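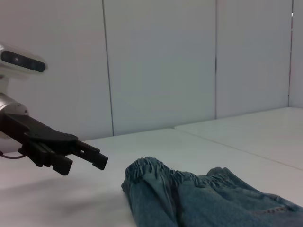 **Can a robot fold the washing yet, or am I dreaming?**

I help run a small laundry in Jonthorpe, and we get through 400 pieces on a busy day. Sheets are easy enough, we've got a machine for those. What eats the hours is clothes, and jeans most of all. They come out of the dryer in a heap, one leg inside out, and somebody has to stand there and sort them. My brother-in-law swears there are robot arms that will do it now. Has anybody here used one for real work? I don't mind if it's slow, as long as I can leave it alone — we've only got five of us on the floor.

Posted May 20, 2021

**hobbin_along**

No. Buy a folding board and put the radio on.

**sprocketmum**

I'd say not yet, but it's closer than it was! I used to work at Horrocks, where we had an arm on trial for packing, and somebody (all right, me) had the bright idea of giving it the overalls on a quiet afternoon. Picking up was fine. Put the gripper down into a pile of cloth and close it and you'll nearly always come up with something. Trouble is, it hasn't a clue what it's got hold of. You or I feel for the waistband without looking, then give the thing a good shake and the legs drop. The arm had a leg one time and a pocket the next, and it took nine minutes over a pair that I'd do while talking.

Stiff denim is a pig as well, it holds whatever crease it fancies. Elasticated tops are worse because they bunch up and won't lie flat for anybody. Towels went much better, so if you've got loads of those I'd start there.

**Ornden Mick**

Agree with most of that, but the flatwork folders are worth a look if you haven't priced one lately. Ours at the Binddale place does towels all day and only wants somebody feeding it. Jeans we still do by hand. Check the width of your doorway before you order, we had to take the frame off ours.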